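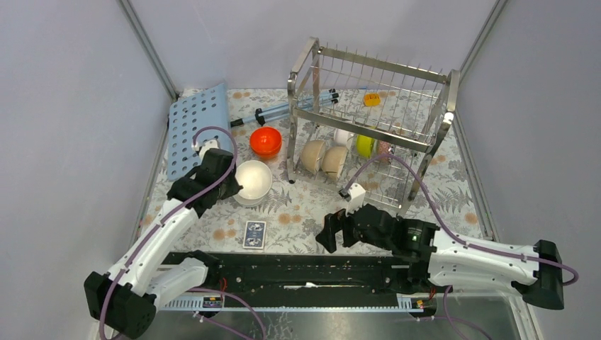 ## The Drummond Table Linen, printed cotton, fern pattern

I have wanted to stock this cloth for years, and I'm so happy it's finally on the shelves at Wamarano! The Drummond is a medium-weight cotton, woven close enough that a fork won't snag it but still soft enough to fall nicely at the corners (stiff tablecloths drive me up the wall). It washes well, it irons fast, and it gets better with age. Mine has been on the kitchen table since April and I'm nowhere near tired of it.

Ross MacRitchie drew the ferns. He kept the leaves gray and let the little flowers carry the color, and I think he got it exactly right – busy enough to hide a coffee drip, quiet enough for a table you eat at every day.

### Sizes

- **Small square:** 46 inches, for a side table or a card table
- **Long:** 102 inches, seats eight with a decent drop on both ends
- **Runner:** 97 inches long, hemmed on all four sides

Every piece shrinks a little in the first wash. We've already allowed for that, so the sizes listed are what you'll have afterward.

### What to put on it

Almost anything, which is the fun part. Plain beige stoneware looks lovely and calm against the print, and a single yellow-green plate wakes the whole table up. I was nervous about pattern on pattern, but brown vines and flowers on a cream glaze sit very happily with gray ferns. Kenneth MacAulay, who sells the Okach bowls two aisles over, talked me into trying it and now I can't stop.
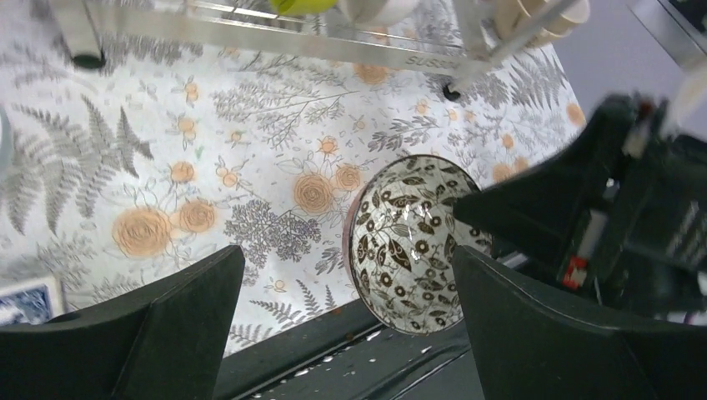

### Washing and care

Wash at 30 degrees C (the cold setting on most American machines) with a mild soap. No bleach, please. Line dry if you can, or tumble on low and pull it out while it's still a bit damp. Iron on the back.

For grease, rub in a drop of dish soap and leave it for an hour before washing. Red wine needs cold water right away, then the same treatment.

### Matching pieces

Napkins come in the same fern print or in plain gray, sold in sets of four. The Urnetitz table pad fits under both the square and the long cloth and can be trimmed with kitchen scissors. If you need a round cloth, write to us with the width of your table and the drop you'd like – we cut those to order from the same bolt.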